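Rechercher un produit, une référence… OK

Déshumidificateur Momow Nernov, modèle à compresseur pour pièces de vie

Le Nernov est un déshumidificateur électrique destiné aux chambres, aux séjours, aux buanderies et aux sous-sols aménagés. Il est fabriqué par Momow et distribué par Serkwood, qui assure aussi le service après-vente et la fourniture des pièces. Le modèle décrit sur cette page remplace l'ancien Nernov à bouton rotatif. Les filtres de l'ancien modèle ne sont pas compatibles avec celui-ci, la grille ayant été élargie.

L'appareil fonctionne par condensation. Un ventilateur aspire l'air de la pièce par la façade, l'air passe sur une batterie froide où la vapeur d'eau se dépose, puis il ressort par le dessus, légèrement réchauffé. L'eau s'écoule dans un bac amovible ou, si l'on préfère, dans un tuyau raccordé à l'arrière. Le principe est celui de la plupart des déshumidificateurs domestiques. Il donne de bons résultats dans une pièce chauffée, moins bons dans un local froid : en dessous de 8 °C, le cycle de dégivrage se déclenche souvent et le rendement chute. Pour un garage non isolé ou une cave en hiver, un modèle à dessiccant convient mieux.

Caractéristiques

Capacité d'extraction : 12 litres par jour
Volume du bac : trois litres
Surface conseillée : jusqu'à 23 m² pour une hauteur sous plafond ordinaire
Puissance absorbée maximale : 400 W
Alimentation : prise domestique avec terre
Évacuation : bac amovible ou tuyau (raccord fourni, tuyau vendu séparément)
Réglage du taux d'humidité : par paliers, ou mode continu
Arrêt automatique : bac plein, bac absent, appareil incliné
Filtre : mousse lavable
Déplacement : quatre roulettes, dont deux à frein

La capacité d'extraction est mesurée dans un air chaud et très humide, comme c'est l'usage pour ce type d'appareil. Dans un logement, la quantité d'eau recueillie est presque toujours inférieure. Elle est plus élevée les premiers jours, quand les murs, les textiles et les meubles rendent l'humidité qu'ils ont accumulée, puis elle diminue. Un bac qui se remplit moins vite après une semaine n'est pas le signe d'une panne.

Choisir le bon modèle

La surface conseillée suppose une pièce fermée. Si l'appareil doit traiter deux pièces qui communiquent, il faut additionner les surfaces et laisser la porte ouverte en permanence. Au-delà, nous conseillons la version supérieure ou deux appareils distincts. Un seul déshumidificateur placé dans un couloir traite surtout le couloir.

Il faut également tenir compte de l'origine de l'humidité. Un déshumidificateur est utile contre la condensation, le linge séché à l'intérieur, une ventilation insuffisante ou le séchage d'une pièce après un dégât des eaux. Il ne répare pas une infiltration en toiture et n'arrête pas les remontées capillaires. Dans ces deux cas, il améliore le confort pendant que l'on organise les travaux, sans les remplacer. Un hygromètre à aiguille ou numérique, laissé quelques jours dans la pièce avant l'achat, donne déjà une bonne idée de la situation.

Où placer l'appareil

Le Nernov se pose sur un sol plat et dur. Sur un tapis épais, les roulettes s'enfoncent et le capteur d'inclinaison peut couper l'appareil. Laissez une main ouverte d'espace derrière la coque et davantage devant la grille d'aspiration. Le dessus doit rester dégagé : l'air sort vers le haut, et un rideau ou une étagère basse le renvoie vers l'aspiration, ce qui fausse la mesure de l'hygrostat.

L'emplacement le plus simple est souvent le milieu d'un mur intérieur. Les angles sont à éviter pour l'appareil lui-même, mais ce sont eux qu'il faut surveiller, car l'air y circule mal et le point froid s'y trouve en général.
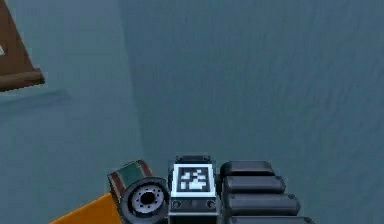
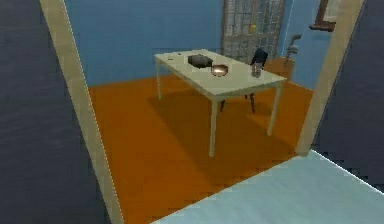
Les fenêtres restent fermées pendant le fonctionnement. Aérez le matin, appareil éteint, puis refermez et remettez en marche. Dans une salle d'eau, respectez les volumes de sécurité électrique : le Nernov ne doit se trouver ni à côté de la douche ni à portée d'éclaboussures. Pour la plupart des petites salles de bains, cela signifie qu'il faut l'installer dans la pièce voisine.

Mise en service

Après la livraison, laissez l'appareil debout, débranché, pendant une demi-journée. Si le carton a voyagé couché, l'huile du compresseur doit redescendre avant le premier démarrage. Retirez ensuite la cale en mousse placée dans le logement du bac. Elle est blanche, peu visible, et c'est de loin la première cause d'appel au service après-vente : tant qu'elle est en place, le flotteur est bloqué et le voyant « bac plein » reste allumé.

Remettez le bac en le poussant jusqu'au déclic. Branchez directement sur une prise murale, sans multiprise ni rallonge enroulée. Choisissez le taux d'humidité souhaité avec la touche centrale. Pour une chambre ou un séjour, un réglage moyen suffit. Le mode continu ignore l'hygrostat et sert à sécher le linge ou une pièce après un sinistre. Il est inutile de le laisser en service toute l'année : l'air devient trop sec, le bois travaille et la consommation augmente.

Le compresseur attend trois minutes avant de redémarrer après un arrêt. Ce délai est normal et ne peut pas être supprimé.

Évacuation par tuyau

Le raccord se trouve à l'arrière, sous un bouchon en caoutchouc. L'écoulement se fait par gravité, le tuyau doit donc descendre sur toute sa longueur. Un point haut, même léger, suffit à renvoyer l'eau vers le bac. Si l'évacuation est plus haute que l'appareil, il faut une pompe de relevage. Nous ne la fournissons pas, mais le raccord accepte les tuyaux souples du commerce. Conservez le bouchon d'origine pour revenir à l'utilisation avec bac.

Bruit et consommation

Le ventilateur a deux vitesses. En vitesse lente, le bruit est celui d'un réfrigérateur un peu ancien. On s'y habitue dans un séjour, moins dans une chambre. Pour la nuit, la minuterie permet de faire tourner l'appareil en soirée et de le couper avant le coucher. La lumière du panneau s'éteint par un appui long sur la touche de vitesse.

La puissance indiquée est celle du compresseur et du ventilateur en marche ensemble. Une fois le taux réglé atteint, seul le ventilateur tourne, par intervalles, pour mesurer l'air. La dépense réelle dépend donc surtout de l'état du logement et du réglage choisi.

Entretien

Le filtre se retire par le haut de la façade. Passez-le sous l'eau tiède toutes les deux semaines en période d'utilisation, laissez-le sécher complètement à l'air, puis remettez-le. Pas de lave-vaisselle, pas de sèche-cheveux. Le bac se nettoie avec de l'eau et un peu de savon. L'eau recueillie n'est pas potable et ne convient pas aux humidificateurs. Elle peut servir à rincer un sol ou à alimenter une chasse d'eau.

Avant un rangement prolongé, videz le bac, faites tourner la ventilation seule une heure, débranchez et rangez l'appareil debout sous une housse — jamais à plat, même pour gagner de la place sur une étagère.

Pièces et accessoires

Filtre mousse de rechange, vendu à l'unité
Bac complet avec flotteur et poignée
Bouchon d'évacuation
Jeu de roulettes
Tuyau souple avec collier
Housse de rangement

Les pièces se commandent auprès de Serkwood avec le numéro de série, inscrit sous le bac et non sur le carton. Pour les appareils achetés chez un revendeur Nurmi, la demande de garantie passe par le magasin, avec le ticket de caisse. Les pièces d'usure, filtre et roulettes, sont exclues de la garantie.

Commentaires

Impi Nurmi
Acheté en février pour une chambre au nord. Les vitres sont sèches le matin, le bac se vide tous les deux jours. La poignée du bac est un peu fine quand il est plein, je le porte à deux mains.

Craig Tosh
Bonjour, est-ce que le tuyau de l'ancien Nernov se monte sur celui-ci ? Vous parlez des filtres, pas du tuyau.

Serkwood, service clients
Bonjour, oui, le diamètre du raccord est resté le même. Il faut seulement changer le collier s'il est détendu.

Heikki Miettinen
Voyant « bac plein » allumé dès le premier jour. C'était la cale. J'aurais dû lire la page avant de téléphoner, mais une étiquette dessus ne coûterait pas cher.

Valtteri Laaksonen
Correct dans la buanderie. Trop bruyant à mon goût pour dormir à côté, même en vitesse lente. J'utilise la minuterie, de 18 h à 22 h, et cela suffit pour deux lessives par semaine.

Joni Vuorinen
La minuterie perd son réglage après une coupure de courant. Est-ce normal ?

Serkwood, service clients
Bonjour, oui. Le taux d'humidité est gardé en mémoire, la minuterie ne l'est pas. Il faut la reprogrammer après chaque coupure.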